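Workshop group in Saltgate teaches two arms to work a zipper

A small group in the shared workshop in Saltgate has spent the spring building a pair of robot arms, and since May the arms are practicing on a lunch bag. Grímur Zoëga and Vibeke Kárason began the project with a budget of 800 euros, which covered the motors but not the table.

The task sounds simple – hold the bag with one gripper and move the zipper with the other. Cloth is difficult, Kárason explains, for it changes its shape every time it is touched. 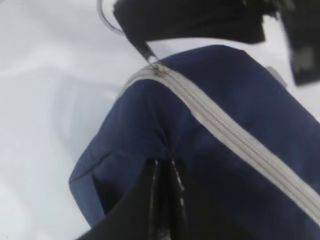
The navy bag between the black fingers of one gripper, close to the zipper slider.

The group meets on Saturday and drives the arms by hand to record the movements. It has now 85 recordings, of which 25 were thrown away after a cable came loose in the left arm. Zoëga wants to reach the double before summer. He also plans to print softer fingertips, as the present ones slip on small metal parts. 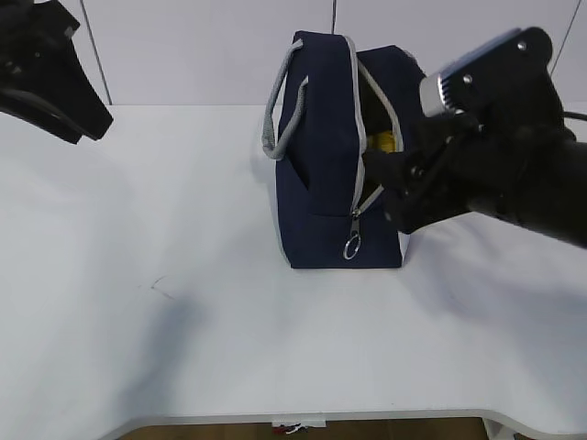 Halldóra Þorgeirsson would prefer that the group tries bigger zippers first. "A jacket or a tent bag gives more to hold," she said. "They have chosen the hardest one – I told them so in the first week." The workshop is open to visitors on the same day, from 10 in the morning.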